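Last updated: 26 Nov 2025

Handling Wrapped Ready-to-Eat Food with a Two-Finger Gripper: Setup and Safe Practice

This page covers the setup, checks and daily routine for a robot cell that moves wrapped sandwiches and similar soft packs from an infeed to a tray. It applies to the Royer cells at the Lallarum site and to the bench cell used for trials. It is meant for cell operators and for the technicians who edit pick programs. Bulk handling, unwrapped product and hot product are outside its scope.

The site rules on lockout, hygiene zones and allergens take priority over anything written here. If a step on this page conflicts with a site rule, stop and report the conflict to the page owner.

Before you start

You need the current risk assessment for the cell, the cleaning record for the gripper, and a login with technician rights. Operators can run the daily checks with an ordinary login but cannot change force, speed or approach values.

Read the risk assessment first. It must name the gripper fitted to the arm, the product family, and the way people reach the infeed and outfeed. An assessment written for a different gripper does not carry over, even where the arm and the guarding are the same. A gripper is part of the robot application and is assessed with it.

Check that the load stated in the controller matches the gripper plus the heaviest pack in the family. A wrong load value affects contact detection and stopping distance. Enter the tool center point from the drawing, then confirm it by touching off on the fixed pin.

Food contact and the zone around it

Treat the wrap as a barrier that can fail. The finger faces are therefore cleaned to the same schedule as a food contact surface, although in normal running they touch film only. The outer links and the wrist are in the splash zone and follow the splash zone schedule.

Fasteners need separate attention. Screw heads, pivots and open holes collect crumbs and sauce, and a loose fastener above open trays is a foreign body hazard. Every fastener on the gripper must be listed on the inspection sheet by position. Technicians replace a missing or damaged fastener only with the part number on the drawing, and the event is logged even if the missing part is found.

Lubricant on the finger joints must be of a food grade approved by the site. Wipe off excess before the cell is released. Do not use thread-locking compound on the finger screws unless the drawing calls for it.

Setting the grip

1. Put the arm in reduced speed mode and clear the tray area.

2. Load the program for the product family. Confirm the family name on the pendant against the label on the infeed.

3. Set the opening width wider than the pack at the grip height. The fingers must pass down both sides without dragging the film.

4. Set grip force to the lowest value in the range for that family. Close on a test pack and lift it clear of the tray by a short distance.

5. Hold for three seconds. If the pack slips, raise the force by one step and use a new test pack. Do not reuse a pack that has already been squeezed; the bread does not recover its shape and the result will be misleading.

6. Record the first value that holds, then add one step. This is the running value. If the running value falls above the range, stop and ask for the finger pads to be reviewed.

Grip height matters as much as force. A sandwich cut into a wedge or a half is layered, and the layers slide over each other when they are pressed near one end. Take the pack by its lower end only when the outfeed requires an upright presentation, and keep the travel speed at the upright limit.
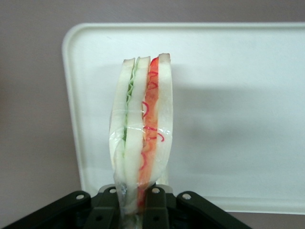
With an upright presentation the fingers close across the slices, so the full force goes into bread and filling. Wet fillings move first. Leafy fillings tend to stay in place but can be pushed up through the open edge. Inspect the cut side of the test pack after release. Reject the setting if filling has moved onto the outer face of the bread, if the film has split or pulled away from its seal, or if the finger outline remains in the bread after one minute.

Loose film is the other common source of trouble. Folds at the lower end can gather beside a finger and be trapped when it opens, and the pack is then carried back with the arm. Add a short dwell after opening, two tenths of a second to begin with, and retract straight up before any sideways move. If the pack still follows the finger, check the pads for residue before changing the program.

Camera inspection through film

Where a camera at the wrist is used to confirm the pick, set the lighting with a wrapped pack in the fingers. A setting made on bare product will not hold. Creased clear film gives small bright reflections that move with each pack, and a threshold based on brightness alone will report them as damage.

Use the camera to confirm three conditions: a pack is present between the fingers, the pack is upright within the angle limit, and nothing is left in the fingers after release. Do not use it as the only check on seal integrity or on allergen identity. Both of those are controlled upstream, by the sealer check and by the label scan.

Thin strands and small marks in the filling need a rule of their own. Shredded vegetables and sauce lines are normal in several recipes and look much like a fiber or thread at camera resolution. The system must flag any mark it cannot match to the recipe reference and send the pack to the manual inspection lane. It must not discard the pack without a record, and it must not pass it. The inspector opens the pack, writes down the finding, and the reference set is updated only by the quality lead.

Tray and surroundings

Place the tray against both fixed stops. Its rim must be fully clear of the finger path at the lowest point of travel, including the outer links, which swing wider than the fingertips when the gripper opens. Check this by hand-guiding the arm through a complete open and close cycle over each corner.

Use one tray pattern per program. A pale tray gives good contrast for dark gripper parts and crusts but poor contrast for white bread, so do not rely on the tray edge and the bread edge being separated by the same threshold. Shadows from the pack fall across the tray and change with pack height. Mask them or fix the light position.

Scratched trays are withdrawn when a mark can be felt with a gloved fingertip. Visible marks that cannot be felt are noted on the tray sheet and the tray stays in use.

Working near the arm

The cell may run without the front guard only in the collaborative mode named in the risk assessment. That mode limits speed and contact force at the arm. It does not make the gripper safe to touch while it is closing. Finger linkages have pinch points between the outer link and the inner section, and these points are not always covered by the force limit at the fingertip.

Keep hands out of the finger span unless the gripper is de-energized and stored energy has been released. To clear a trapped pack, use the stop, wait for the status light to change, and open the fingers with the manual release. Pulling the pack free by hand can tear the film and contaminates the whole tray.

After any unplanned contact with a person, the cell stays stopped until the event has been recorded and the settings have been compared with the approved copy.

Daily checks

Run these at the start of each shift and after every changeover:

- Fingers and links clean and dry, cleaning record signed
- All fasteners present and seated, compared with the inspection sheet
- Pads undamaged, no lifting at the edges
- Program name, force value and dwell match the approved copy
- Tray against both stops
- Protective stop tested from each station
- First 16 packs inspected on the cut side and at the lower seal

If one pack in the first 16 fails, repeat the grip setting procedure from step 4. If a second set also contains a failure, take the cell out of service and call a technician.

Changes and records

Force, opening width, speed, approach height and dwell are controlled values. A change to any of them needs a technician's entry in Skileo with the old value, the new value and the reason. A change of finger, pad material or wrap material is treated as a change to the application, and the risk assessment is reviewed before the cell runs again.

Wrap material was added to that list in July, following the move to thinner film on the Starnuvness line. Programs approved before that change must be requalified using the procedure above. Old values may be kept for reference but must be marked as withdrawn.

Keep test pack results with the program version they belong to. Results without a version number cannot be used to support an approval.

Page owner: Nomvula Magagula, Automation Practice, Lallarum

Contact the page owner | Copyright Lallarum. All rights reserved. | Back to top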